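README – shirt bagging data, Hutano returns floor

Written fast before the Tuesday handover, fix it later if you have time. Ask Jamie Catterall about the files, Olga Quezada about the floor and the people.

What's in here

1156 attempts at putting folded shirts into a clear zipper bag with two arms. 302 of them held back for testing, don't train on those please. Rest is training. Task text is the same for all of them: "put the folded shirts in the bag and close it". Some attempts stop partway. Those are kept and marked partial.

Why we did it

Hutano gets shirts back from customers, checks them, refolds, bags, relabels. Bagging is the part people complain about most. Thin plastic, sticks to itself, needs two hands and you do it all shift. Skukodar (thats us) was asked if a pair of arms could take over that one step. Folding and checking stay with people for now.

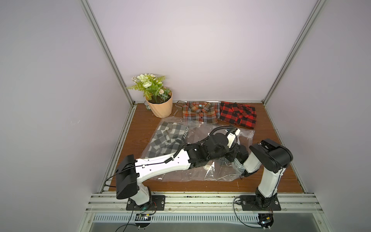
Does the cell replace the bagging crew?
Nobody on the current crew loses a job over it, that was agreed before recording started. The plan is to move people from bagging to inspection and repair, same pay, same hours. Fewer temps in October though, and we should be upfront about that.

Folders

train/ – attempts for training
heldout/ – the 302
notes/ – operator comments, plain text, typed as they came
floor/ – Olga's writeup from the talks with the crew, read this one

Each attempt has video, joint positions for both arms, gripper open/close, and a result field (done, partial, failed). Timestamps are cell clock, not wall clock. The cell clock drifts. Don't line it up with the shift log by hand, use the sync file.

How it was recorded

Operators drove both arms by hand from a leader set. All of them came off the bagging line, Olga insisted on that and she was right. They know how the plastic behaves and the engineers don't. Sessions were 20 minutes, then a break. We tried longer ones early on and the failed count went up, so we stopped.
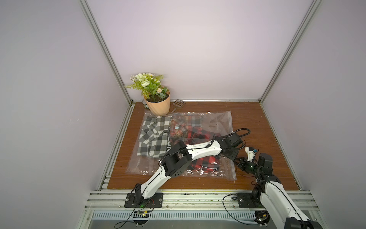
The crew's biggest worry was speed targets. If the cell does a bag in X seconds, does somebody downstream have to inspect at X seconds too? Right now no. The inspection table sets the pace and the cell waits for it. Please keep it that way when you wire this into the line control. Mixed bags are the slow case: with a black-and-white check next to a red and black plaid in the same bag, the person after the cell has to match both against the order, and looking through wrinkled plastic takes longer than looking at a bare shirt. Gatchalian (does the line software) wanted a fixed timer. Crew said no, we agree.

What changes for the people on the floor

– Less pinching and pulling at plastic. Wrist complaints were the number one thing in Olga's talks.
– More standing still and watching, which some folks like and some really don't.
– A new job, cell tender. Refills bags, clears jams, hits stop. Needs training, 24 hours paid, not on your own time.
– Stop button belongs to whoever is nearest. No permission needed, no form after.
– Video shows the cell only and is not for rating workers. Operator names are not in the files, if you find one tell Jamie and we'll pull it.

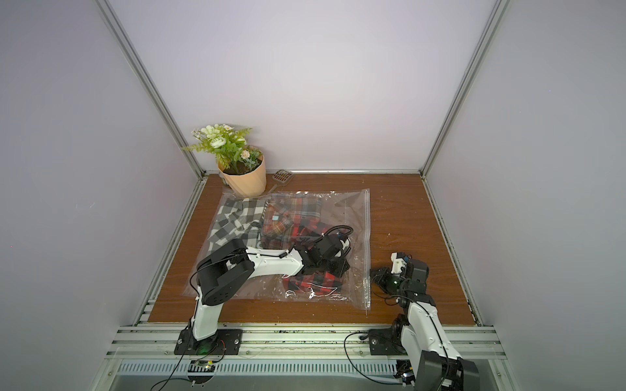

Photo: Skukodar / bagging cell, Hutano returns floor. OK to reuse with credit.

Known problems

Plastic glare. Creases and reflections change with every bag and the model can get lost on them. Don't crop them out, the real line looks like that.

Plaid on plaid. Where one shirt overlaps another the edge is hard to find, even for a person looking at the video. Labels in notes/ are best guess there.

Result field was typed by the operator on the spot. Jamie rechecked around 20 and changed a couple. Treat partial as fuzzy.

Shirts only. No knits, no pants, nothing with a hanger. Don't tell anyone it works on those, it hasnt been tried.

Use

Research and internal testing OK. Not OK: using the operator timings to set quotas for people. That is in the agreement with the crew and it follows the data wherever it goes, Fekico signed the same terms for their copy.

To do

– second camera calibration file is missing for the early sessions
– rename the floor/ folder, it confuses people
– Olga to add the follow-up talks once cell tenders have done a full month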